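Tultuscombe, 26 February 2018

# Onitside opens a furniture repair service for small offices

Onitside, the office furniture company from Tultuscombe, starts today a repair service for small offices. Customers can now send in their old desks, tables and chairs for repair, and do not need to buy new ones.

The service is made for companies with up to 16 workers. Many of them keep good furniture for a long time, but one broken hinge or one scratched top is enough to send it to the waste yard. Onitside will collect the piece, repair it in the workshop on Uren Street and bring it back.

"Small offices told us that it is very difficult to find a person who will repair only one desk," says Ingeborg Reuter, director of Onitside. "The big firms want big orders. We are happy to come for one chair — and we will come with the same care."

## What is included

- Change of wheels, hinges, drawer rails and chair gas lifts
- New fabric for seats and backs, in 160 colors
- Cleaning and new surface for table tops
- Straightening and fixing of table legs

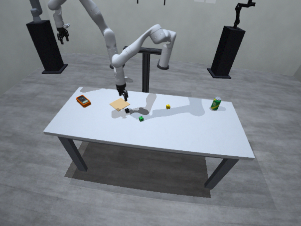 ## Prices and orders

The first visit is free of charge inside Tultuscombe. After the visit the customer receives a written price, and this price does not change later. All repairs have a guarantee of two years.

The fabrics are supplied by Janssen, a partner of the company for many years. From September, the service will be open also for schools and libraries.

## Contact for the press

Valentina Gaete, Press Office, Onitside, Uren Street 2, Tultuscombe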